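Re: [skorbridge-home] Scuffs on white shelves

Ayane Nishimura wrote:
> Has anyone gotten gray scuffs off a white shelf board without
> dulling it? Mine has a groove along it and the dirt sits right
> in there. I've tried a damp cloth 3 times.

Oh, I love this one, Ayane! Try a plain yellow sponge with the green scouring layer, barely damp, with a drop of dish soap. I've been through 2 of them since October and my boards look great - even the old one from Kobori.

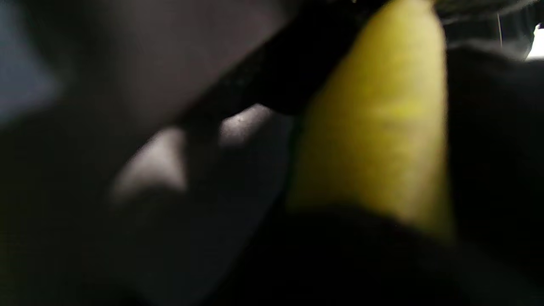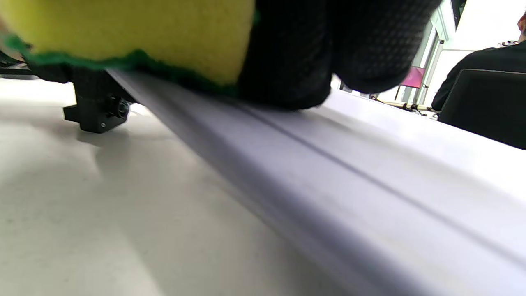 For the groove, fold the sponge over and run the yellow edge along it in one long pull (so satisfying!). Go easy with the green side and test it underneath first. Forty light strokes beat a hard scrub, at least on mine. Then wipe with clean water and dry it with a towel right away - soap left in the groove just grabs more dust.

Let us know how it goes!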